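Project report: Teaching by hand – my semester with the plate and tray task
Oona Karppinen

So I signed up for the Gidimov project thinking I'd be writing code until May, and I ended up spending most of it holding a gripper in each hand. No complaints! The idea is simple enough. You do the job yourself with two hand-held grippers, everything gets recorded, and later a policy learns from the recordings. My job was the plate and the tray: take hold of the plate with both grippers, move it, let go without a clatter.

I wanted 5 practice runs before the real ones. I did 80 (my wrists have opinions on this). Squeezing is the easy part, but keeping both hands at the same speed is horrible at first, and a flat plate gives you only a thin edge to pinch.
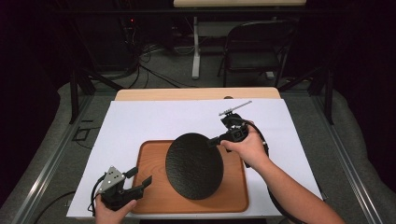
Why not just drive the robot arms by remote control?
We tried that first, on the Tevlow setup, and I was painfully slow. With the hand-held grippers I could feel the plate touch the tray through my fingers, so I stopped a lot sooner when something was off. Remote control does have one big plus – the arm can't record a move it isn't able to make, and my elbows very much can.

That last bit cost me a whole Friday. I had gotten into the habit of twisting my right wrist way over at the end, and when we replayed those runs on the arm it hit a joint limit nearly every time. Out they went. After that I kept my wrists flatter and slowed down before each grasp, and the replays got a lot better.
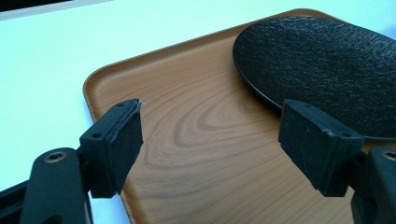

I also started varying where the plate began, sometimes near a corner, sometimes close to the middle, because my early runs all looked the same and the policy had basically memorized one spot. By the end I had 459 demonstrations I was happy to keep. The Cunha group's target for a full set is 2,000, so mine is a starter set, but it was enough to train a first policy in Osis and watch it go for the plate edge by itself (I may have yelled).

Still to do: more runs with the left hand leading, and a better way of labeling the failed ones. Right now my labels are "bad" and "very bad".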